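Week 6 notes: learning from demos, cont. (Medina)

Recap. Policy = wrist view in, small arm motion + gripper open/close out. No object model, no labels. Totberg set is 600 demos of the shoe task, we hold out 90 for testing. Keep the split by shoe, NOT by frame, or your test score is rubbish. 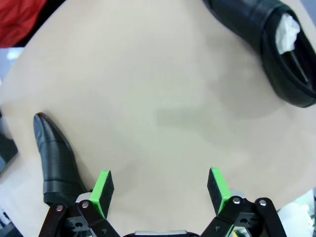
Main result from Leiva & Kuhlmann: predicting a short chunk of actions beats one step at a time. Less jitter, fewer stalls before the grasp. Why? Small errors dont pile up as fast. Trade-off is slower reaction if the shoe gets bumped.

Shadows and shiny leather both shift the colours, so augment brightness. Try it in the lab, 3 seeds minimum, report all of them. Bring your loss curves to tutorial, Ewan will go thru them.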